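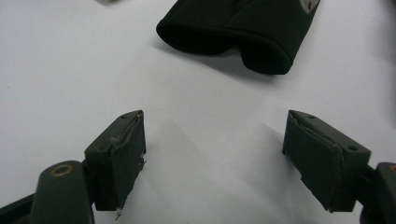 Ilse Sundqvist
Owner, Rusmont Sewing & Repair

Hi! I'm looking for a part-time stitcher to join me at the shop in Wellavano, starting in November. We're small (me, plus two part-timers) and we fix pretty much anything people carry stuff in: backpacks, camera pouches, tool rolls, band gear, the occasional tent that met a dog.

You'd be working 11 hours a week to begin with, mostly mornings, and I'd love for that to grow once we both know it's a good fit. You'll replace zippers, rebind edges, patch linings and help me at the counter when it gets busy. Thick, stretchy fabrics are a big part of the work, so if you've ever wrestled a foam-backed sleeve under a walking foot and won, I really want to hear from you!

No diploma needed. I do need you to be comfortable on an industrial machine and okay with telling a customer that a bag can't be saved. Hand sewing is a plus (I'm slow at it and would happily give it all to you).

The shop is upstairs, no elevator, and there's free parking behind the Trerkwood building. Pay depends on experience and we'll talk about it on the first call.

To apply, phone the shop at extension 2944 before 4 p.m. or drop off a note and one thing you've sewn. I'll give it back, promise.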